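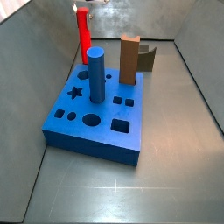 Have you ever tried to push a round block into a star-shaped hole? It won't go, however hard you squash it! That's the fun of a shape sorter, and when I was small I could happily sit with one until teatime.

A tall block with a circle at each end is called a cylinder (say it "SILL-in-der"). It needs a round hole, of course, but a board can have big round holes and little ones too, so you have to think about size as well as shape. A tin of beans is a cylinder, and so is a drum.

Now have a good rummage round your kitchen, with a grown-up if you like, and see which other cylinders you can find.

Written by Kerstin Kristiansen

564 shares
9 comments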